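Home Manuals Lolow Shades Support Contact

7. Cutting the head channel to length

The Lolow roller shade ships with a head channel that is longer than most windows. Measure the opening before you cut.

1. Measure the width inside the window frame at the top, middle and bottom. Use the smallest number.
2. Subtract 8 mm and mark the channel with a pencil.
3. Cut with a fine-tooth saw and smooth the end with sandpaper.

Note: Keep the offcut until the shade is hung.
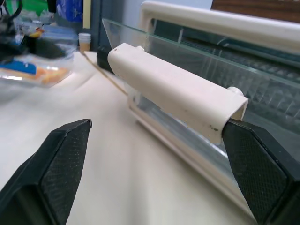
4. Hold the channel against the top of the opening and mark the bracket holes 80 mm in from each end.
5. Drill the holes and fit the brackets – hand-tighten only.
6. Snap the channel into the brackets, then tighten the screws.

CAUTION: Wear eye protection when drilling overhead. Keep cords out of reach of children.

8. Hanging the fabric roll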